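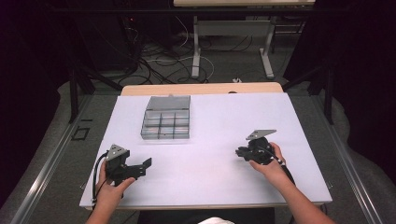 Kausar Bangash wrote in the margin of last year's handout that a box with compartments is only a drawer with walls, and that the walls mostly tell you where things used to go. I have kept her note because the reading for this unit never deals with it.

Unit 2: Small parts, small boxes

The claim in the reading: sorting saves time. Maybe. The author timed people finding a part in a sorted box and left out the time spent sorting. Put that back in and the gain gets thin – for a kit you open twice a year, I doubt there is any.

Terms
Cell: one compartment.
Overflow: whatever does not fit its cell and ends up next door.
Orphan: a part with no cell of its own.

Clear plastic is supposed to do away with labels. It lets you see that a cell has something in it. Telling an M3 screw from an M4 through a tinted lid is another matter.

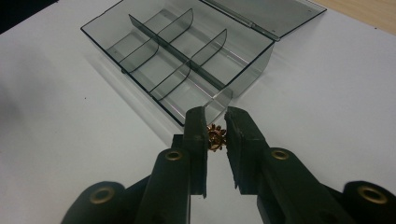 Fewer and bigger cells would suit most people better, Ebuka Wike argued in the February session, as long as they accept a bit of mixing. I half agree. Six cells work for six kinds of part. Give the same box 26 kinds and you are back to digging.

For next time
Empty one box at home and write down every kind of part before choosing any dividers. Leave it in use for 48 hours, then count the orphans. Bring the count even if it makes the box look pointless.

Reading: Qureshi, chapter 8. Skip the part on color coding.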